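Mistness Hand-Held Gripper Kit: Frequently Asked Questions

Last updated 17 October 2026

What is the Mistness kit?
A gripper you hold and move yourself to record a task, so that a robot arm can be trained on it later. It is sold by Havano as a full kit or as the gripper alone.

Does it take one hand or two?
Two. One hand goes around the upper body and the other holds the black handle below. Most people settle into this within the first session.

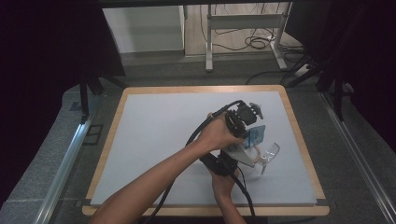 Two-handed hold over the foam work surface.

Can I use it one-handed?
We don't support it. The cables pull on the upper body and the recorded motion suffers.

Is there a wireless version?
No. The gripper is cabled. Leave enough slack for your full reach, and keep the cables out from under your forearms. An extension is available as part 2892.

What are the fingers made of?
Clear plastic. They are wear parts and come off without removing the bracket. Order them as part 3511. Cloudy or scratched fingers should be replaced before you record again.

What kind of table do I need?
Any flat, steady surface you can reach across. We suggest a plain, pale top with nothing on it for your first recordings.

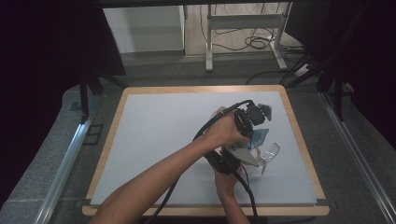 Start with slow moves just over the surface, then add objects once the tracking looks clean on playback. If it jumps, stop and run the calibration again.

How long does calibration take?
8 minutes. Repeat it any time the gripper has been dropped or a finger has been changed.

Which software does it work with?
Recordings open in Mindum, and one seat is included with the full kit. Export to other formats is planned for December.

What does it cost?
The full kit is $1,051 before tax and shipping.

Who handles repairs?
Carretero does all repair work. Contact Havano support for a return number before you send anything in.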